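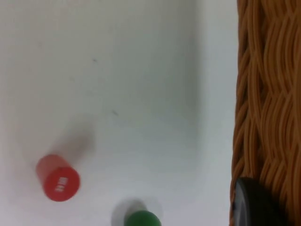

Kitchen Waste in Shared Student Houses
Project report, Housing and Society module
Jordan Parsons and Cremilda Macedo

1. Background

Food waste collections started in Barow in August. Every shared house was given a small indoor caddy and a larger outdoor bin. We wanted to find out whether student tenants used them, and what stopped those who did not. Our tutor, Lucienne Guillot, suggested we keep to one area, so we chose the streets between Dolan Road and the railway.

2. Method

We put a paper questionnaire through the doors of 72 houses and went back to collect it a week later. One form was filled in per house. We then interviewed tenants in 11 of the houses, for up to half an hour each. The question about rent was dropped after the first two interviews as people did not want to answer it.

3. Results

We got 67 forms back. Most houses still had their caddy, but in many it was kept in a cupboard or out in the yard. The main complaint was smell, followed by the liners splitting. Several tenants did not know which day the outdoor bin was emptied, and the leaflet with the dates had usually been thrown away by the previous tenants.

Houses where people cooked together used the caddy more than houses where each person cooked alone. One tenant told us, "If it's not my onion skin I'm not going to be the one who empties it." Two houses had a rota. In both, it was written by the person who had lived there longest.

Landlords hardly came up. One agent had put a note about bins in the tenancy pack, but the tenants had not read it.

4. Problems with the study

The person who filled in the form may have been the tidiest one in the house. We also did not weigh any waste, so we only know what people said they did. Mikkel Lund helped with the coding of the answers, and four forms had to be left out of the table on liners as the writing could not be read.

5. Suggestions

The collection dates should be printed on the lid of the caddy. New liners could be left with the outdoor bin when it is emptied. A second survey in spring would show whether habits change once tenants have lived together for longer.

Handed in 6th November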